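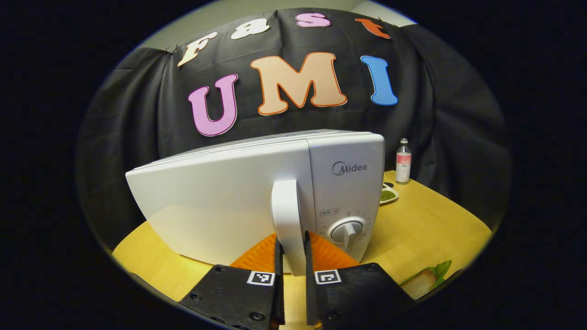 6. Running the microwave table on the open day

Read this section the night before. Reading it on the morning, with a school party at the door, has been tried.

The microwave table is one of three that Ratoma takes to the November open day at Nurkirstead. Visitors watch one of us open the door with the hand-held gripper, put food in and shut the door again, and later they see what an arm makes of the same job once it has been trained on our recordings. The first part looks easy. Please let them go on thinking so until they have had a turn.

6.1 Before the doors open

1. Hang the black cloth first and the letters second. The cloth should reach down behind the table. Creases are fine.

2. Clip the top edge of the cloth. Tug it once. If a clip pings off, better at 8 in the morning than in the middle of the talk.

3. Stand the microwave on the table with its dial on the right as you face it. Do not plug it in. Nothing on this table gets cooked, whatever the children suggest.

4. Put out the bottle and the food. The food is for show and has been handled by several years of visitors. Warn your colleagues too, as one of them skipped breakfast last time.

5. Check that the square markers on both gripper fingers are clean and flat. A thumbprint across a marker will cost you the whole take.

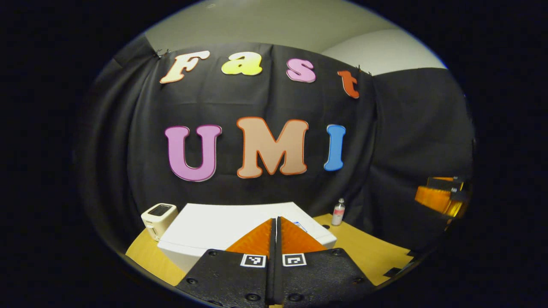
6. Squeeze the gripper shut and look at the pads. The orange tips should meet along their full length. If they cross, slacken the screws on one plate, line the pads up by eye and tighten again. Doing both plates at once feels quicker and takes twice as long.

Note: The spare screws live in the Soylu tin. So do the mints. Look before you reach.

6.2 Giving a turn to a visitor

1. Show the task yourself, slowly, without talking. Then show it again and talk.

2. Hand over the gripper by the grip. Visitors will try to take it by the fingers, and the fingers will try to take them.

3. Start the recording, wait for the beep, and say "go". Allow 60 seconds. Most people need 18 and are very pleased with themselves.

4. Stop the recording before you congratulate anyone. We have a great many takes that end in a handshake.

Caution: Keep visitors' free hands off the microwave door. A helpful left hand spoils the take, and they all have one.

Caution: The gripper can pinch. It will not do harm, but the yelp carries — and the queue gets shorter. 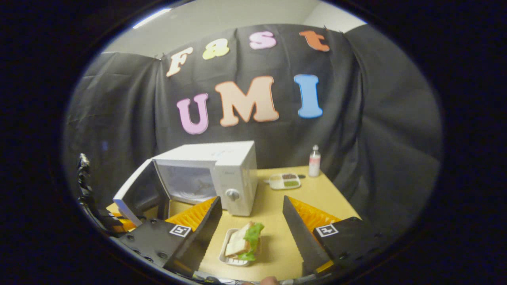 Alfredo Cabrera
Demonstrations lead, Ratoma

6.3 The sandwich round

I have added this part because people kept making up their own version of it.

1. Open the door all the way. A half-open door swings back at the worst moment, usually during the mayor's turn.

2. Set the container down in front, well clear of the door. Bring the fingers in from above with the jaws apart, one each side, and close gently. If the bread moves, you are holding the sandwich and should be holding the container.

3. Lift, travel, lower, let go. Pull straight back before you open the jaws any wider, or you will bring lunch out with you.

4. Close the door with the outside of one finger. Pushing with both looks keen but tends to knock the markers out of view.

Note: By last Friday's count we had 1,518 usable takes on the Truseck drive. Bad ones go in the folder marked "other". Do not delete them. Some are instructive, and one gets played at the Christmas do.

If the recording light goes out, carry on to the end of the turn, thank the visitor, and then see section 9.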